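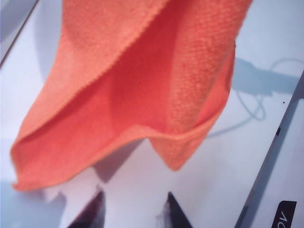
Clarkidska community hall switches to washable cloths

Paper towels are on their way out at Clarkidska community hall, where the kitchen and the two meeting rooms will be cleaned with washable microfibre cloths from the start of November.

The hall has bought 300 cloths in four colours. Orange is for tables and worktops, blue for glass and mirrors, green for the kitchen sinks and yellow for the toilets. Each room has its own hooks and a lidded bin for used cloths, and the bins are emptied after the last booking of the day.

Severin Ammann, who manages the building, said the change had been planned since the spring, when he went through the cleaning bills for the previous year. The hall had spent 659 euros on paper rolls, most of them used in the kitchen after lunches and children's parties.

"People pull off six sheets to wipe up a bit of juice," he said. "A cloth does the same job and goes in the wash."

The cloths were tried out in the smaller meeting room, the Platon Room, for 8 weeks over the summer. Groups using the room were asked to wipe down the tables before they left and to write any complaints in the book by the door. There were two, both saying that the cloths left fluff on the dark tabletops. They were new at the time and had not been washed before use. The full set has now been through the machine once.

Washing will be done on site at 60 degrees, without fabric softener, which clogs the fibres and makes them worse at picking up water. The cloths are then hung on the rack in the boiler room. Anything too worn for tables will be cut at one corner and kept for floors and bicycles.

Hirers are asked not to take cloths home to wash, however kindly meant – several went missing that way during the trial. Those who prefer to bring their own cleaning things may still do so, but bleach should not be used on the worktops.

The Bunov choir and the Lanz sewing group, which between them use the hall on 26 evenings a term, have already been shown where everything is kept. Other groups can drop in on Saturday morning between ten and twelve, when Mr Ammann will be in the kitchen putting up the last of the hooks.

Paper towels will stay in the first-aid cupboard and by the basins in the toilets.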